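Gadach open day notes

README for the folder. Last tidied in February.

What's in here

I went along to the open day at Gadach and came home with far too many notes, so I've put them in a shared folder with this file on top (it was either that or keep answering the same messages over and over). There are pictures too, four of them, and they're near the bottom of this page. Everything else is text: my scribbles typed up, a list of the questions people asked, and a glossary I started and didn't finish.

If you only want the short version: they have humanoid arms and hands working at ordinary desks, they let visitors get surprisingly near, and I'd go again tomorrow.

Folder layout

notes-morning.txt: arrival, the welcome talk, the first desk demo
notes-afternoon.txt: hands and parts, then the long chat about grasping
questions.txt: things visitors asked, with the answers as well as I could catch them
glossary.txt: stops at the letter G, sorry
readme.txt: you're reading it

The morning file is the messy one. I typed it on my phone standing up and the spelling is all over the place. I've fixed the words that changed the meaning and left the rest alone.

How the day ran

Doors opened at 11 and there was a welcome talk that I missed the start of, having gone to the wrong entrance (the car park signs still say Zanadska, from whoever had the building before). After that we were split into 3 groups and walked round. My group went to the desk area first, then to the hands, and then back to the desk area at the end when it was quieter. I liked that second go much better! The first time I was so busy staring at the fingers that I took in nothing of what was being said.

Gadach call the desk work Valero and the hand work Buckley. I never did find out where the names come from. In the notes I use Valero for anything to do with an arm over a table and Buckley for anything about holding a part, and I've gone back and changed the places where I mixed them up. There may be one or two left.

Valero, the desk work

This is the bit that sounds dull and isn't. The idea is that a robot ought to cope with a desk the way you and I leave one, with leads trailing over it and a laptop open and bits of paper sticking out of things, and with a person sitting there getting on with their own business. Most of the talk was about that last part. The arm has to share the table. It can't expect you to sit still and it mustn't go swinging about over your keyboard.

I asked why they don't clear the desk first and got a proper answer, which I've written out in questions.txt. Boiled down: a clear desk teaches it about clear desks. Makes sense to me. Mine hasn't been clear for years.

The other thing I hadn't thought about is how much the view shifts when the robot's head moves even a little. Cables that were easy to follow get lost behind something, and a flat grey gadget on a pale table can look like nothing much at all. They talked about flat things a lot. A box has sides you can get hold of, but a slim device lying down gives the fingers hardly anything to work with, so you either slide it to the edge or get a nail under it, and robots don't have nails. (Somebody asked if they could have nails. The answer was maybe.)

Buckley, the hand work

We moved on to hands, and this was my favourite. The talk here was about holding awkward long parts, with a big finger over the top and the smaller ones curled underneath. I'd always pictured a robot gripper as a sort of pincer. These are proper hands with joints all the way along, and looking at one close up I kept comparing it with my own.

A long part wants to tip. Hold it at one end and the other end droops, so the fingers have to push against each other the whole time, and the hand has to know how hard. Too gentle and it slides, too hard and you've cracked the casing. Scuffed plastic is apparently a bit easier than shiny plastic. I have that in my notes with two exclamation marks next to it, so I must have been impressed.

We were told they'd logged 700 grasps that week for Buckley alone. I didn't catch how many of those went well, and I've put a question mark beside it in the afternoon file.

Known gaps

I have no notes on the software. There was a talk and I was in the queue for coffee.

The answers in questions.txt are from memory and my own shorthand, so please don't quote them as if Gadach had written them. Where I wasn't sure I've put (unsure) after the line. If you were there and remember it differently, tell me and I'll change it.

I have 2 versions of the grasping chat, one typed and one copied off the back of a leaflet, and they don't quite agree about what counts as a dropped part. I've kept both in the afternoon file, one after the other.

Using these

Help yourself. Copy bits, correct bits, send them to anyone who's thinking of going. If you finish the glossary I will be delighted.

Pictures

Valero and Buckley, all from the same open day: 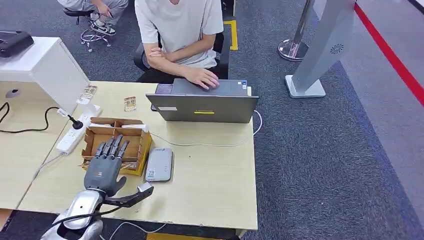
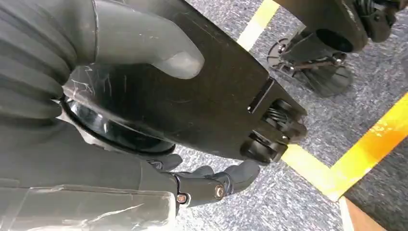 The hand with the long black part is Buckley. The rest are Valero.

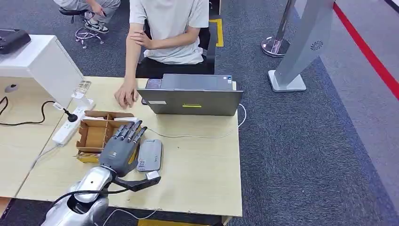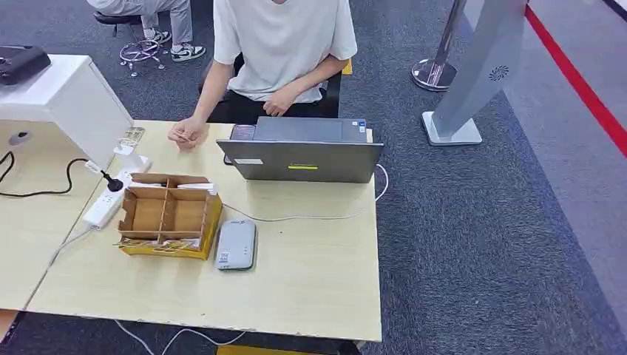 Comments

I went round in one of the other groups and we got a different answer on the flat objects, for what it's worth. We were told that sliding to the edge is the last thing they try, as there's often a person or a lead in the way, and that they'd sooner tip the thing up with the thumb and catch it with the fingers behind. I can't say which of us heard it right. Could you add it to questions.txt with an (unsure) on it? Also, the dropped part business: our lot said it counts as dropped if it leaves the hand at all, even when it only falls a tiny way on to the table. That might be what your leaflet version says. And I'll have a go at H to M in the glossary if you can wait until the end of the month.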